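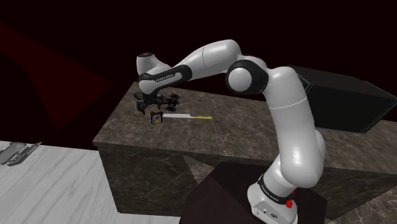
Notes pour la causerie de novembre, version relue (à lire debout, pas trop vite, boire avant !)

1. Entrée en matière

Bonsoir à toutes et à tous, merci d'être venus, et merci à Sumathi Shenoy qui m'a laissé le micro alors qu'elle connaît le sujet mieux que moi. Je vais vous parler du dal. Enfin, de ce qui arrive au dal quand il passe entre les mains d'un éditeur de livres de cuisine qui n'en a jamais mangé ailleurs qu'au restaurant.

Je commence par une confession : j'ai longtemps fait le mien avec de la crème. De la crème ! Ma recette venait d'un livre acheté en gare, je la servais à tout le monde, et j'en étais très fière. (Pause. Si ça rit, attendre.)

Un soir, j'en ai servi à Rajeshwari Suvarna. Elle a fini son assiette, elle est très polie, puis elle m'a demandé où étaient passées les lentilles.

2. Le livre

Celui dont je veux vous parler s'appelle « Menon, les recettes simples », publié chez Lekdale. J'en possède deux exemplaires, dont un taché de curcuma de la page 70 jusqu'à la fin. Il contient 537 recettes, et pour le dal il en donne une seule. Une ! Alors que Lavanya Chettiar, avec qui j'ai cuisiné tout l'hiver dernier, en fait une différente selon la lentille, l'heure du repas et ce qui reste dans le placard.

Lire à voix haute la phrase de l'introduction : « Nous avons adouci les saveurs pour le palais du quotidien. » Le quotidien de qui ? Laisser la question en l'air, passer à la suite.

Ici, penser à dire que j'aime quand même ce livre. Le chapitre sur les pickles est très bien, et le riz au citron, je le fais encore toutes les semaines. 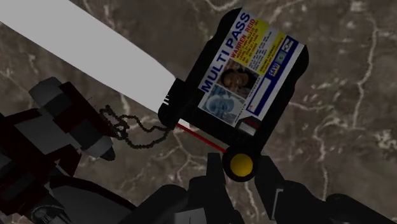 Parce que je ne suis pas venue faire la police des casseroles, hein. Les recettes voyagent, elles changent, on remplace ce qu'on ne trouve pas. Saranya Chacko met du beurre salé breton dans son tadka depuis qu'elle habite Quimper et personne ne va lui faire un procès. Ce qui m'agace, c'est le mot « authentique » en couverture quand on a retiré l'asa-fœtida, les feuilles de curry et la moitié du piment sans prévenir.

3. L'essai en cuisine

Raconter l'après-midi chez Purificación Pacheco. Deux marmites, les mêmes lentilles, la recette du livre dans l'une, celle de Lavanya dans l'autre. Le livre demande dix minutes de cuisson pour du chana dal non trempé (montrer le sachet). À dix minutes, on croquait des petits cailloux ! On a continué, on a bavardé, on a mangé toutes les olives de Purificación, et la marmite du livre a fini par devenir mangeable à l'heure où on aurait dû faire la vaisselle.

Celle de Lavanya avait trempé depuis le matin. Cumin et ail dans le ghee bien chaud, versés au dernier moment, le couvercle remis aussitôt. L'odeur, mes amis...
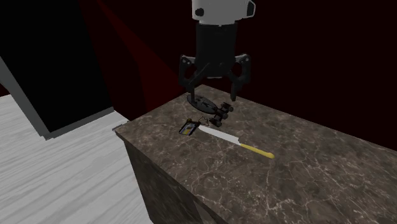 4. Questions de la salle

Si on me demande où trouver l'asa-fœtida : à l'épicerie Skimow, rayon du fond, et bien refermer la boîte.

Si on me demande la recette de Lavanya : elle est sur la feuille à l'entrée, prenez-en une en sortant. Le sel est à ajouter à la fin, je l'ai oublié en recopiant.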